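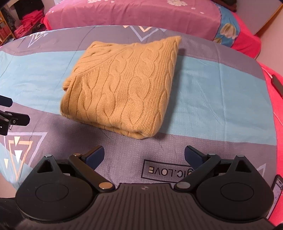
Laborbuch Greifdaten, 15. November 2022

Die Behauptung von Shaikh, dass 800 handgeführte Demos für gefaltete Textilien reichen, glaube ich weiterhin nicht. Trainiert wurde mit 625, Rest Validierung. Die Erfolgsquote von 70 Prozent steht so im Zwischenbericht von Arnard, aber ohne Angabe, wie viele Szenen davon fast gleich aussehen. Senffarbener Zopfstrick auf einer Bettdecke mit Dreiecken und schrägen Bändern ist für die Segmentierung dankbar: warmer Ton auf Graulila und Hellblau. Was macht das Modell bei Grau auf Grau? Dazu keine Zeile. Außerdem liegt der Pulli ordentlich als Paket da, beide Backen noch offen davor. Die Öffnungsweite vor Kontakt schwankt trotzdem stark, wohl je nach Bediener. Muss man normieren, sonst lernt die Policy Handgewohnheiten.

Label-Durchsicht, erste Hälfte:
— Klasse »Strick, gefaltet«: brauchbar.
— Klasse »Kissen«: unsauber. Gleiche Farbe, gleiche Zopfstruktur, nur steht das Teil hoch und läuft oben spitz zu. Der Klassifikator geht offenbar über die Textur, die Form ist ihm egal. Der Schatten des linken Fingers macht das Gelb unten links bräunlich, dort franst die Maske aus.
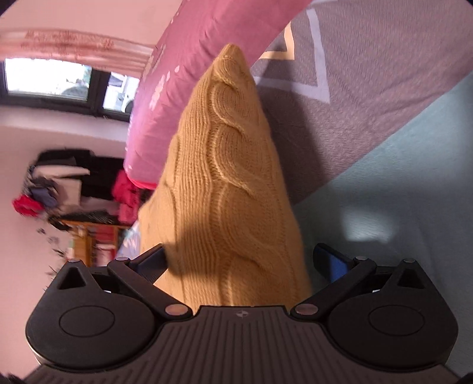
Nächste Schritte
— Masken im Schattenbereich von Hand nachziehen, dann Budel-Split neu rechnen.
— Baseline ohne Farbe (nur Graustufen). Bricht die Quote ein, ist das Ergebnis wertlos.
— Auf 2000 Demos erst aufstocken, wenn das geklärt ist. Mehr vom Gleichen hilft nicht.
— Rurnness-Export: Zeitstempel der beiden Greifer gegeneinander prüfen, Versatz noch offen.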